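Torano Cargo Liner Kit – Fitting Guide
Section 6: Finding and Using the Anchor Loops

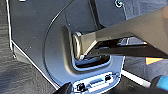
Fig. 6-1. Metal anchor loop in its recessed pocket, dark gray trim panel.

This is our favorite part of the job! Once you know where your anchor loops are and how they like to be used, loading up gets so much easier, and your boxes, coolers and strollers stay put on the twisty roads. Set aside a little time, open everything up, and get to know your trim.

Before you start
Park on level ground, set the parking brake and switch off the ignition. Take out any loose mats and bags. You'll want a flashlight, a soft brush, a damp microfiber cloth and the 2 short straps from the kit pouch.

6.1 Find and clean the pockets

1. Run your hand slowly over the side trim. The panels curve quite a bit, so feel for the edge of a pocket as well as looking for it.
2. Shine the flashlight into the pocket from the side. The metal loop shows up beautifully against dark trim.
3. Brush out crumbs, sand and pet hair. Work from the back of the pocket toward you, and get right in behind the loop (you'll be amazed what collects in there).
4. Wipe the loop and the rim of the pocket, then leave them to air dry.

Note: Skip the glossy dashboard sprays. They leave a slick film on matte plastic, and strap hooks slide all over the place afterward.

6.2 Check each loop

1. Hold the loop between finger and thumb and try to wiggle it. Some loops are fixed and some are made to pivot – your vehicle handbook will tell you which kind you have.
2. Look for cracks, rust or sharp spots on the metal.
3. Look over the plastic around the pocket. White stress marks or a lifted rim mean the panel needs attention before you load anything heavy.

Caution: Never use a loop that is bent or loose. Have it replaced first.

Caution: Don't pry at the pocket rim with a screwdriver. The trim marks easily, and a gouge there is there for good.

6.3 Attach the straps

1. Feed the hook through the loop from the open side until it seats fully.
2. Make sure the strap lies flat, with no twists.
3. Pull the slack through the buckle, then snug it down by hand. Stop when the load no longer shifts.
4. Give the load a good push from each side and tighten again if you need to.

Note: If the hook is too wide for the gap, use the slim Skamen hook from the pouch. It swaps over in seconds and it's a real pleasure to use!

Caution: Cargo loops are not for child seats. Use only the anchor points your vehicle handbook names for that purpose.

6.4 Looking after them

Brush out the pockets whenever you vacuum, and check the straps for fraying at the same time. After a beach trip, wipe the loops with fresh water and dry them well.

Continue to Section 7, Fitting the Floor Liner.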